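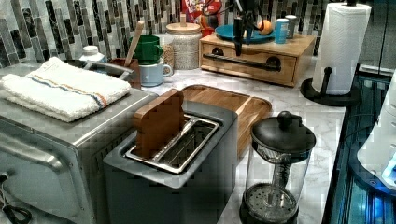
Workshop notebook > Finishes

January, Endside, bench two

Oil trial, second round. Very happy with this one so far and I want to get it down before I forget which tile was which.

Stock is the maple and cherry from Hodžić, plus a few beech offcuts out of our own bin. All planed, cut into tiles, numbered in pencil on the end grain. Last round I numbered the backs and then oiled over the numbers like a fool. The maple is lovely stuff, very even, and it takes pencil without smudging. Cherry a bit wild around the knots but I kept the knotty bits for the wax tests, where it matters less.

Sanding: everything to 120, then half of each species on to 180 and a quarter on to 240. Wetted all of them with a sponge after the last grit, let them dry overnight, knocked the fuzz off by hand. Beech raised the most by a mile. It felt like a cat's tongue in the morning! Second wetting brought up much less, third almost nothing, so I'm calling two wettings enough for beech and one for the other two.

Oils on test:
Fliltach raw, batch 2681
Fliltach polymerized, same supplier, new can
Plain mineral oil from the shelf
Surudora paste (wax and oil, the soft one in the 471 g tub)

Weighed each tile bare, flooded it, waited half an hour, wiped hard with a clean rag, weighed again. Tile 134 (cherry, sanded to 180, polymerized oil) soaked up so much that I thought the scale had drifted. Checked it against the 100 g weight and the scale was fine. Weighed the tile again and got the same. There's a streak of softer sapwood down one side, and I'd put money on that being the thirsty part. Would like to cut it through the middle when the trial is over and see how deep the oil went.

The polymerized oil is the star. It was dry to the touch by the next afternoon on all three species, no sticky patches, and the color on the cherry is gorgeous – deep without going muddy. Raw oil is still tacky on the beech after four days with the heater on. Put those tiles in the window rack and turned the faces out. If they're still grabbing at the rag by the end of the week I'll move them to the warm cupboard and start the clock again, with a note on the sheet.

Mineral oil did what mineral oil does. Looks great for an hour, then sinks. I have to include it as the baseline because it's what most people have at home, and it does have the big advantage that you can put more on any time without thinking.

Surudora surprised me. I'd written it off after the first round when it went on streaky, but that was a cold bench and cold paste. Stood the tub in a bowl of warm water for ten minutes this time and it spread like soft butter. Buffs up to a low satin that I really like on maple. Smells good too, which isn't a test but I'm writing it down.

Drop test: one drop of tap water on each tile, left for an hour under an upturned glass, then blotted.
Maple, polymerized: no mark
Maple, paste: faint ring, gone by evening
Cherry, polymerized: no mark
Beech, paste: ring, still there next day
Mineral oil, all three: ring plus raised grain

Repeated the beech and paste one on a fresh tile sanded to 240 and the ring was fainter. So the extra sanding may be doing something. One tile, so don't lean on it.
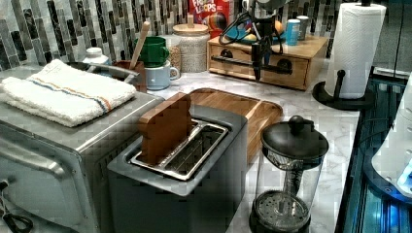
Kitchen counter: towel, wooden tray and a wooden slice in the toaster.

Washing up is the part I'm looking forward to. Plan is warm water and a drop of soap, soft side of the sponge, dry on edge, and repeat until the finish looks tired. One column per wash on the sheet, with a tick if it still beads. Please don't put any of the tiles through the dishwasher, however tempting. I'll do two sacrificial ones later and they'll be marked with an X.

Rags: all the oily ones go flat over the rail outside or into the water bucket with the lid. I found one balled up by the sink. It was only mineral oil but let's stick to one habit for everything.

Still to do:
Second coat on the maple, all grits
Reweigh the raw oil tiles daily until the number stops moving
Order more polymerized, we're down to a third of the can
Try a thin coat of paste over cured oil, which I suspect will be the best of the lot
Find the good magnifier

Also need to ask Hodžić if there's any more of that maple from the same log. If there is I'd like to take the whole lot and run round three on it, long grain against end grain, four coats each. End grain on a chopping block is a different animal and we've got almost nothing written down about it.

4:40 pm, later note: beech with raw oil, two of the tiles in the window have stopped grabbing. The rest are still tacky at the corners. Turned them all again and left the heater on low.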